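自作ロボットに「完成」を求めるの、もうやめませんか

共同工房でロボットアームをいじっていると、必ず聞かれる。で、いつ完成するの、と。悪気はないのは分かってる。見学に来た人も、隣で棚を作っている人も、うちの家族も聞く。答えはいつも同じで、しません。以上。

これだけだと怒られるので、もう少し書く。時間がないので雑に書く。工房の閉館まであと1時間もない。

自分たちがやっているのは、金属の箱に放り込んだ雑多な物を一つずつつまんで外に出す、それだけの装置だ。プロジェクト名はGredis。名前の由来は特になし。やり始めた頃は10月までに終わる予定だった。どの年の10月かは聞かないでほしい。

世の中の自作記事って、だいたい最後に動画があって、ロボットがきれいに物をつかんで、拍手、で終わる。あれが良くないと思う。読んだ人が「動いたら終わり」だと思ってしまう。自分も思っていた。最初の一個がつかめた晩、帰りにコンビニで高いアイス買ったし。翌日、同じ物を置いて同じプログラムを流したら、箱の角をひたすら押していた。7回連続で。

そこから先が本番なのに、そこから先を書いた記事が本当に少ない。箱がずれる話。ケーブルが引っかかる話。床の金属が光って、カメラが物の縁を見失う話。地味すぎて誰も書かない。でも工房で過ごす時間のほとんどはこれ。
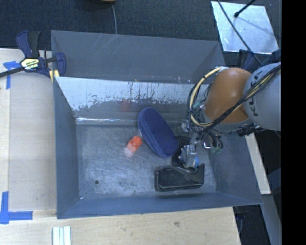
この記事は約6分で読めます

箱をクランプで留める、というのが個人的には今年いちばんの進歩だった。笑うところではない。箱が動くと、昨日の記録と今日の記録が比べられない。比べられないと、直したのか壊したのかも分からない。留めて、台に青いテープで位置の印をつけて、ようやく話が始まった。プログラムは一行も変えていないのに、ログが急に読めるようになった。

Sheena Cairnsは木工の人で、工房では自分より古株なんだけど、クランプを見て「それ最初にやることでしょ」と言った。はい。木工では当たり前らしい。動くものは留めてから切る。ロボットをやる人間は、なぜかそこを頭の良さで何とかしようとする。ずれたら補正すればいい、と。補正の補正を書いて、その補正にバグがあって、夜中の2時。ばかみたいだ。

ここで言いたいのは、自作の自動化は賢さの競争じゃなくていいということ。むしろ面倒くさがりが勝つ。計算で解く前に、留める、貼る、どける。それで消える問題は消してしまえばいい。残ったやつだけ考える。

反論はある。Jeptoo Urioとはこの件で何度もやりあっている。彼女の意見はこうだ。環境を整えれば整えるほど、その環境でしか動かないものができる。台所でも倉庫でも使えないなら、それはロボットじゃなくて大げさなジグだ、と。

正しいと思う。悔しいけど。実際、Shirimaという別のグループが似たような装置を公開したとき、動画では完璧だったのに、机を変えたら全然だめだったと本人たちが後から書いていた。あれを正直に書いたのは偉い。ああいう報告がもっと読みたい。

ただ、順番の問題だとも思うんですよ。留めた状態で動かないものが、留めない状態で動くわけがない。まず固定して、何が効いているのかを一つずつ見て、それから一つずつ外す。外して壊れたら、そこに本当の課題がある。最初から全部ゆるいままだと、何が課題なのかすら見えない。うちは今、12通りの置き方を順番に試しているところで、クランプを外すのはその後。Jeptooには「一生外さないでしょ」と言われている。外します。たぶん。

もう一つ、つかむ物の話。自作勢は積み木とかスポンジとか、つかみやすい物から始めることが多い。それはいい。でもずっと積み木のままの人が多すぎる。丸みのあるケース、斜めに転がるキャップつきの小さな容器、つやのある黒い成形品。こういうのを混ぜた瞬間に世界が変わる。つやのある黒は特にきつい。光の当たり方しだいで、縁が影と一緒になってしまう。自分の目で見ても一瞬迷うことがある。それをカメラにやらせようというんだから、文句を言う方が筋違いかもしれない。

家にある物でいい。むしろ家にある物がいい。引き出しを開けて、いちばん形の説明がしにくいやつを入れる。高い練習用セットは要らない。

それと配線。ケーブルは余らせると引っかかる、詰めると手首を回したときに突っ張る。ちょうどいい長さというのは一つの姿勢についてしか存在しない。なのでループを作って逃がすことになり、そのループがまた邪魔をする。Stanidusの入門講座では配線に割かれた時間が12分だった。全部で何時間もある講座で。講師に悪意はないんだろうけど、あれを見て始めた人は配線で一回泣くとおもう。

記録だけは取ってほしい。うちのログは今189回分ある。成功も失敗も同じ書き方で残す。つかめた、落とした、触っただけ、届かなかった。感想は書かない、というルールにしたんだけど、後半は「また角」とか「もう帰る」とか書いてある。守れていない。でも読み返すとこれが一番役に立つ。「また角」が3つ続いたところで、設定を変えていたことがあとから分かったり。

完成したら何に使うの、とも聞かれる。これも困る。使いみちを先に決めろという人は多いし、仕事ならそうだろう。Fistbergにいた頃は毎週それを書かされた。でも共同工房の夜にまでそれを持ち込まなくてもいいんじゃないか。編み物をしている人に、そのマフラーの投資対効果は、とは聞かないでしょう。聞く人もいるか。

だから提案としては単純で、自作ロボットの記事は途中で出そう、ということ。動かない日の写真で出そう。クランプの位置、テープの貼り方、ケーブルの逃がし方を書いて、終わっていませんと書いて公開する。つかめた動画より、そっちのほうが次の人の夜を一つ短くする。少なくとも自分は読む。見つけたら全部よむ。

閉館の放送が鳴ったので今日はここまで。置き方の5番目からの続きは次に来たとき。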